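Home | Destinations | Audio Guides | Help | My Trips

Category: Travel Gear & Guides > Setting Up

Trelier Handheld Audio Guide – User Manual
Section 4: Loading and Starting the Vimville Old Town Walk

14 shares | 3 comments

Read this section before you leave your hotel. The walk file is large, and the wireless signal in the old town is weak once you pass the river gate.

Before you start

The Vimville walk has two parts. The Lower Walk runs from the ferry landing to Najjar Square and is mostly flat. The Upper Walk climbs from the square to the citadel, which stands 600 feet above the harbor. You can load either part by itself. You need 3,107 MB of free space to load both with the map and the spoken text.

4.1 Loading the walk

1. Charge the handset until the battery light turns green.
2. Press and hold the side key until the menu opens.
3. Choose Walks, then Add New.
4. Enter the ticket code printed on your Filtby rail pass or museum receipt.
5. Choose Lower, Upper, or Both.
6. Wait for the word READY. Do not switch the handset off while the bar is moving.

Note: If the bar stops for more than 10 minutes, go back to step 3. Your ticket code can be entered again – it is not used up until the walk is opened for the first time. 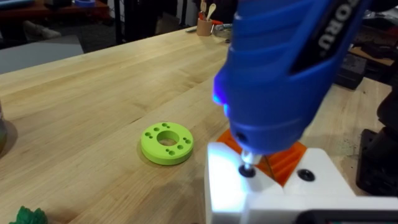

Driver bit in the recessed screw.

4.2 Choosing a narrator

The English text was written by Sheila Haworth and is read by her on the Lower Walk. The Upper Walk is read by Jenő Magyar, who also recorded the longer notes on the citadel chapel. To hear the longer notes, open Settings, choose Narration, and select Full. The short version is set at the factory.

4.3 Starting at the ferry landing

1. Stand next to the blue tile map by the ticket office.
2. Plug in your earphones.
3. Press Start. The first stop plays when the handset finds your position.
4. Follow the arrow to the Customs House.

If no position is found, choose Stops and pick number 1 from the list. The stops can be played in any order, but the story of the 1,676 fire is told across several of them and is easier to follow from the beginning.

Correction to the printed edition: the figure in the paragraph above is the number of houses lost, not the year.

4.4 On the Upper Walk

CAUTION: The steps behind Najjar Square have no handrail on the left side. Pause the narration before you climb and take out one earphone.

CAUTION: Vans use the lane below the citadel until 10 a.m. Keep to the wall.

The citadel gate closes for lunch except in June. Visitors waiting at the gate can play the chapel notes there – choose Stops, then Extras.

4.5 Ending the walk

Press and hold Start until the screen shows SAVED. Your last stop is kept in memory, and the walk opens there the next time the handset is switched on. To go back to the beginning, choose Walks, then Reset.

Next: Section 5, Using the Map Without a Signal

Tags: walking tours, old towns, audio guides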